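August, still. 6 a.m.

In before anyone turned the air conditioning on, which means I had the good chair and the bad air. The plan on the whiteboard said "table cell: full service, back on shift by lunch." I wrote that myself yesterday evening, in the tone of a man who would be somebody else by morning.

Powering down

Key off, air off, tag on. The tag has my handwriting on it from last time and the date rubbed away, so it could be any service since the cell was built. I wiped it and wrote August and left it at that.

The counter on the controller read 3579 grips since the last teardown. The Vindix manual wants the finger pads looked at every 700. I would like to say I hadn't noticed. I had noticed at 700, and again at some point well past it, and both times there was something on the table that needed picking up more urgently than the pads needed looking at. The manual also wants the operator to "listen for irregular sounds in a quiet environment." I have never met this environment. Hendale runs the compressor next door from half past six, so I had half an hour of it this morning and spent most of that hunting for the 2 mm hex key.

Found it in the coffee tin. I put it there so that I wouldn't lose it.

The gripper

Took the fingers off and laid them on a clean rag in the order they came off, left one on the left. Left pad worn smooth at the tip, right pad fine, same as every time. Something in the setup makes the left one do the work. I've blamed the mounting angle, then the closing speed, then the left pad as a person. Today I finally put a square against the adapter plate and there is daylight under one corner. A hair of it. The plate came from Revenano with a certificate saying it was flat, and I'm sure it was flat on the day the certificate was printed.

Shimmed it with a scrap of brass. Checked with the square again. No daylight. Put a new pad on the left and, after arguing with myself over the price, a new one on the right as well. Old ones into the jar with all the other old ones. I don't know what the jar is for.

Regreased the slide while it was open. The old grease had gone the color of tea and had a fair amount of lint in it. All that blue carpet. I picked it for the tabletop myself because things kept skating off the bare surface, and it did stop the skating, and it has been shedding into the mechanism ever since. A carpet is a perfectly good idea if you don't mind vacuuming a robot.

Cables

Found the fault I've been chasing all week. Every so often the wrist dropped out for a blink and came back acting as if nothing had happened. The log called it a "communication event," which makes it sound like a banquet. I'd swapped the connector, then the board the connector goes into, and had begun to think unkind things about the firmware.

It was a cable tie. I had pulled one too tight at the elbow when I redid the routing in spring, and each time the arm went all the way out to the back of the table, the jacket got pinched. Cut it, put a loose strap on, worked the joint back and forth by hand for seven minutes by the wall clock with the tester clipped on. Steady the whole way. All week, a board, a connector, and the answer was a piece of plastic I put there. Wrote "CHECK TIES FIRST" on the inside of the cabinet door, where I found I had already written "check ties."

9:40

Coffee. The Bhattacharjee people called to ask if the cell would be ready for their run. I said yes. I said it with the gripper in pieces on a rag, but they can't see a rag over the phone.

Calibration

Everything goes home, then to the corner marks, then home again. First pass was off at the far left corner by more than I liked. I assumed the shim was to blame and was halfway into my sulk when I saw that the table itself had been nudged - there's a bright clean patch in the floor dust where the foot used to be. Pushed it back. Second pass good. Third pass good. Ran a fourth out of spite and that was good too.

The hand I left mostly alone. Curled and uncurled the fingers one after another, wiped the joints, checked that nothing felt gritty. It takes much better care of itself than the gripper does, and it knows it.

Reset the counter to zero, which felt like cheating on a diet.

The test table

Back when I was new at this I tested with foam blocks. The arm loved foam blocks. Then the first real bottle went on the table and it behaved like someone who had only ever read about bottles. So now the test after a service is a proper mess: cartons, cookies, tubs, a can on its side, sweets, the big clear box of tea packets, plenty of things lying down that would much prefer to stand. I lay it out the way a cupboard looks after it's been emptied by somebody in a temper. Bottles on their sides are what I care about most. They're the ones that show up a bad pad, since a round thing gripped slightly wrong will tell you so by turning.

The honey bear goes on the table every time. It's a terrible shape, all shoulders and belly, and I have a grudge.

Started with the back of the table, because that's the reach that used to pinch the cable. Orange-and-yellow bottle, lying down, over by the rattan coaster. I kept one eye on the fingers and one on the cable strap, and hardly breathed, for all the difference that makes.
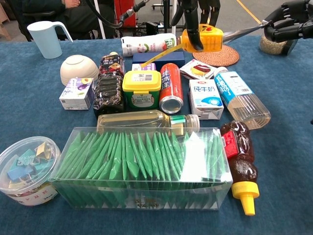 Afternoon

Worked through the rest of the table after that, back row to front. No dropouts in the log. The left pad and the right pad came out looking equally used, which is to say hardly, and I have never been so pleased to see two identical bits of rubber.

The tea box took two tries. The lid flexes and the gripper settings for it date from before the new pads, which are a touch thicker. Backed the closing force off a notch, tried again, fine. Made a note in the settings file and, for once, saved the settings file.

The bear also took two tries. I'm not going to discuss the bear.

Handed over to the shift a little after lunch, so the whiteboard was nearly telling the truth. Wiped off "full service" and wrote the list for next time:

Pads at 700. Really.

Square on the adapter plate whenever the pads are off.

Vacuum the carpet before opening the slide, so the lint goes into the vacuum and stays out of the grease.

Tape on the floor around the table feet.

Order more brass shim. Also a second 2 mm key, to keep in the coffee tin with the first.

Evening

Looked in on my way out. Counter already at a respectable number, cell humming along, strap still loose at the elbow. I stood there longer than was needed. Then I got as far as the car and had to go back in, because the tag was in my pocket along with the key to the cabinet, and the shift was waiting by the door, very politely, to lock it.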